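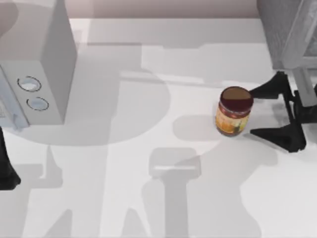 Re: [skindlow-rentals] Who pays for appliances?
Date: Feb 22, 2005

> Our lease on Requena Street says the unit comes with "kitchen
> appliances" and that's all it says. The tenant's microwave quit
> and she wants a new one. It was left by the people before her.
> Do I have to replace it? Also, does anyone write these things
> into the lease one by one?

Check your lease for the word "furnished" first. If the microwave was in the kitchen when she looked at the place and you never told her it wasn't part of the deal, I would replace it. A basic one costs less than an afternoon of arguing.

On the second question, yes. I have 4 units on Drorkden Avenue and each lease has a one-page list stapled to the back - stove, fridge, anything on the counter, with the serial number if I can read it. Both of us initial it at move-in. Things left behind by an old tenant either go on the list or go out the door.

I started doing this after a dispute over a fridge that ran to some 2,000 dollars once the floor was counted. The list takes 20 minutes.

The county has rules on heat and hot water but I have not found any on small appliances. If somebody has, please post the section number.

--
Skindlow Rental Owners list
To leave the list, write to the list office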